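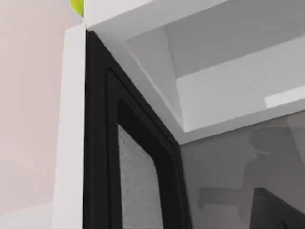

**How many demonstrations do I need before training is worth the electricity?**

Seven hundred good ones per task is where we start in the Pralix kitchen. Fewer than that and the policy learns one corner of the room very well and regards the rest as rumour.

## Collecting a set in the simulated kitchen

You'll need a working Pralix install, the Dunmore kitchen pack and a controller whose left stick doesn't drift. (Ask me how I spent July.)

1. Load a layout and fix the seed. Write the seed down somewhere other than your hand.
2. Start the recorder, Drokeck, and check that every camera is writing. It will cheerfully save 18 minutes of joint angles with no pictures at all.
3. Drive the arm through the task once without recording. Your first go will be dreadful – keep it out of the set.
4. Record in batches of 18, then stop and rest your thumbs.
5. Change the seed and go again.

### Doors

Appliance doors deserve their own session. Open them at a pace you would use in a house where someone is asleep. If you yank, the learner will yank, and it has no sense of shame. Keep the wrist camera running when the gripper gets close, even if all it has to look at is the edge of the door and a lot of grey.

### Worktops

For pick-and-place tasks, let the layout be a bit of a mess. Tidy counters make for tidy graphs and a robot that panics at a condiment bottle.

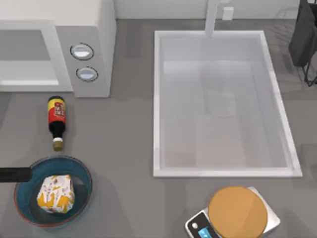 *Worktop start layout: wrapped package in the pan, bottle on its side, plate on the scale.*

Before each take, look at the start view and ask whether the arm has a sensible route to the target. If it hasn't, reshuffle. Heroic detours are fun to drive and miserable to learn from.

## Throwing things away

Our last full collection came to 3425 takes, and we kept 1471. Bin anything where you:

- dropped the object and scooped it up again
- paused to read a message
- finished the wrong task with great confidence

Run `dero check` over what's left before you export. It flags missing camera streams and takes that end early, and it is rude about both. Fix or delete whatever it lists, then run it again until it has nothing to say.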